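Lista Jondier » Hilos » Anterior | Siguiente | Índice por fecha

Asunto: Re: [jondier] Pintar el piso antes de devolver las llaves

Hola a todos:

Contesto al hilo de octubre porque acabo de pasar por ello y sigo teniendo pintura en una oreja. Mi contrato con la inmobiliaria Ersoy decía que el piso debía devolverse "en el color de origen". El color de origen, según el anexo, es Brurilton 604. Pregunté en tres tiendas. En la primera me ofrecieron un blanco roto, en la segunda un gris perla y en la tercera me preguntaron si Brurilton era un pueblo.

El anexo tiene 12 páginas y dedica una entera a las paredes. De la caldera, que lleva cuatro inviernos haciendo ruido de tren, no dice una palabra. Sobre los agujeros de los cuadros es de una precisión admirable: hay que taparlos, lijarlos y "restituir la uniformidad". Yo he restituido la uniformidad del pasillo dos veces y cada vez me ha salido una uniformidad distinta.

Lo que no conté en su momento es que la misma pared cambia de color según la hora. A las nueve es azulada, a media tarde tira a rosa y con la bombilla del techo parece un flan. Discutir un tono con alguien de una inmobiliaria en esas condiciones es como discutir de teología. 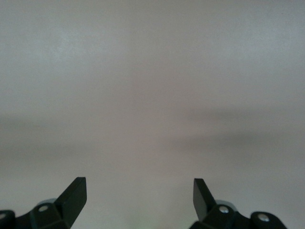 Pues a mí me aceptaron un blanco cualquiera y nadie miró la carta de colores. Lo único que quisieron ver fue el rodapié, que me había dejado sin pintar detrás de la puerta. Yo que tú gastaría el dinero en una buena cinta de carrocero y me olvidaría del 604.

Tomo nota de la cinta, aunque llega tarde para el rodapié de la cocina. En lo de la carta de colores discrepo: en Ersoy la sacaron de un cajón, la abrieron en abanico y la apoyaron en la pared con mucha ceremonia. Luego dijeron "bueno". Llevo desde entonces intentando averiguar si ese "bueno" incluye la fianza.

El mensaje que abrió el hilo, por si alguien lo borró:

> Buenas. Dejo el piso a final de mes y me piden pintarlo.
> ¿Estoy obligado? Vivo aquí desde hace años y las paredes
> están como están las paredes cuando se vive entre ellas.
> En Fliltent me piden por pintarlo más de lo que vale la
> fianza, y eso sin contar los techos. Agradezco
> experiencias, sobre todo si acabaron bien. 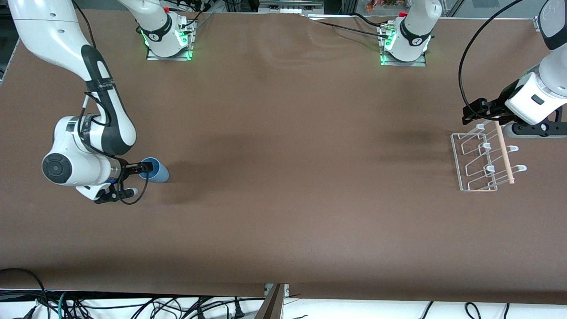
Fermín Azcoitia

Bien, lo que se dice bien, no sé si acabó. Pero la lectura del contrato la tengo fresca. Mira si habla de "desgaste por uso normal", pide por escrito el tono exacto y haz fotos de día antes de entregar las llaves. Y no compres el rodillo barato: suelta pelo, y el pelo queda pintado para siempre en la pared, como un insecto en ámbar.

Me sobran 4 litros de algo que la tienda jura que es 604. Los regalo a quien venga a por ellos.

3 respuestas | Compartir | Responder a la lista

Contacto con la administración de la lista | © Lista Jondier | Volver arriba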